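Indent: a small set of tableware words and how people say them

Welcome, and thank you for stopping by! Indent is a word list I began in August, after a long family argument over when a saucer becomes a plate (we never settled it, and my aunt still brings it up). It holds 400 entries gathered from 31 households, each with the word, a plain meaning and a note on who uses it.

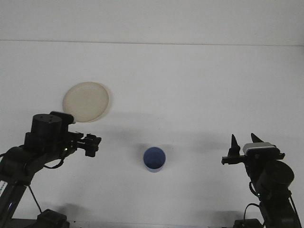

Round cream-colored dish on a white tabletop.

What's in the files

words.csv has one row per word. homes.csv has one row per household, with names left out. If a family used two words for the same thing, I kept both, even when they swore one of them was wrong. 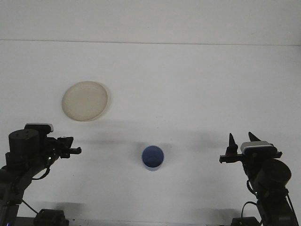 Rajeshwari Shenoy: Could you please keep "tumbler" apart from "cup"? In our house they were never the same, and my grandmother would have had words with you.

She was quite right, so from version 3 they have separate rows, and I went back through the older entries too, which took 8 evenings and a good deal of tea.
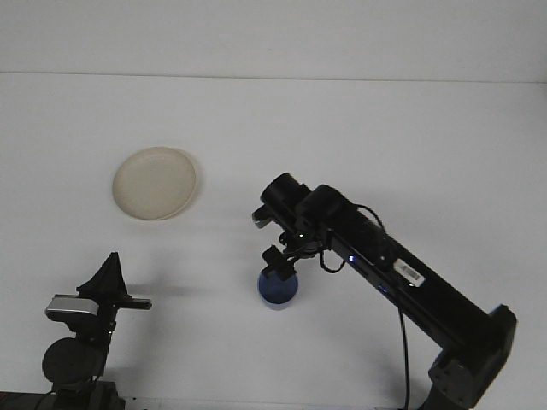 Spelling follows whatever the family wrote down. Please don't tidy it up before sending a change, as I'm fond of the odd ones!

Using it

Free for any purpose. If you print it, a line thanking the Unnithan word list, where many of the older meanings come from, would be kind.

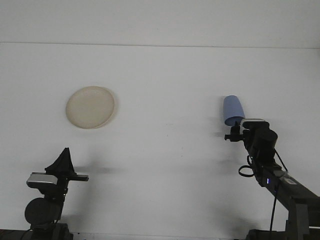
A round beige plate.

Last updated 28/11/2020 by Apinya Boonyarit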